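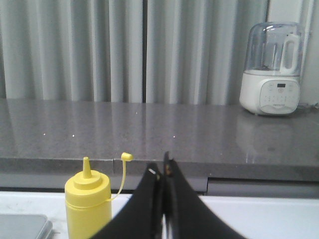
Vista de la cámara de muñeca: dedos de la pinza, botella dosificadora amarilla a la izquierda y encimera gris al fondo.

Preguntas frecuentes: política de agarre con cámara de muñeca (Gulance)
Última revisión: 2025-09-26

¿Qué es Gulance?
Un método de aprendizaje por imitación para manipulación en cocinas domésticas. La política recibe únicamente la imagen de la cámara de muñeca y la apertura de la pinza, y devuelve una secuencia corta de desplazamientos relativos del efector. No usa cámara externa, mapa previo ni modelos CAD de los objetos.

¿Con cuántas demostraciones se entrenó el modelo publicado?
Con 343 demostraciones teleoperadas. Las interrumpidas por el operador se descartaron antes del entrenamiento y no están incluidas en esa cifra.

¿En qué entornos se grabaron?
En dos cocinas, identificadas en los metadatos como Timard y Pultia. La partición de evaluación se hace por cocina y no por episodio. Una partición aleatoria mezcla fondos casi idénticos en entrenamiento y prueba, e infla el resultado.

¿Por qué los dedos ocupan tanta superficie de la imagen?
La cámara está montada cerca de la pinza, con los dedos dentro del campo visual de forma permanente. La posición relativa entre las puntas y el objeto se lee directamente en la imagen, sin calibración mano-ojo explícita. El coste es la oclusión de la zona central inferior. Probamos a enmascarar los dedos y el rendimiento bajó, sobre todo en la fase de cierre.

¿Cómo trata el método los objetos visibles solo en parte?
No hay detector ni estimación de pose. Una botella cuya base queda fuera de la imagen, como la amarilla de la captura, entra en la red igual que cualquier otra región. La política dispone de un historial de dos imágenes, lo que en la mayoría de los casos basta para desambiguar la dirección de aproximación. Si el objeto desaparece por completo durante más tiempo, el método no lo recupera de forma fiable.

¿Afectan los reflejos de la encimera?
Sí. En superficies pulidas aparecen reflejos de cortinas y de aparatos que cambian con el punto de vista. El efecto principal es un error en la altura estimada durante el descenso. Se reduce con aumento de datos fotométrico (brillo, contraste y desenfoque local), pero no se elimina. Los resultados sobre superficie mate y pulida se dan por separado en el informe.

¿Se puede manipular material transparente?
No se ha evaluado. Puede haber recipientes transparentes en el fondo, por ejemplo la jarra del aparato de la derecha en la captura, pero ninguno figura como objetivo en las tareas anotadas.

¿Qué se considera un éxito?
El objeto debe quedar sujeto, separarse de la superficie y mantenerse en el aire durante dos segundos. Un agarre por la boquilla o por la tira del tapón se anota como fallo aunque el objeto se levante. Las etiquetas las asignan dos anotadores por separado; los desacuerdos los resuelve Nusrat Satti a partir del vídeo completo.

¿Qué relación tiene con Horobets?
Horobets es la línea base: misma arquitectura, pero con acciones en coordenadas absolutas de la base del robot. Gulance supera a Horobets cuando se cambia de cocina. Dentro de la misma cocina la diferencia no es concluyente y no recomendamos citarla como mejora.

¿Puedo usar otra pinza?
Solo con reentrenamiento. La red aprende el contorno de los dedos y un cambio de geometría o de color degrada el agarre. No disponemos todavía de un número mínimo recomendado de demostraciones para la adaptación.

¿Están disponibles los datos?
Los pesos y el código de inferencia, sí. Los vídeos de Pultia están pendientes de revisión y se añadirán en diciembre. Los de Timard se facilitan previa solicitud, con licencia de uso no comercial.

¿A quién se dirigen las consultas?
Sobre entrenamiento y código, a Aqeel Soomro. Sobre anotación y protocolo de evaluación, a Nusrat Satti. Indique la versión de los pesos y adjunte el registro de inferencia; sin él no podemos reproducir el fallo.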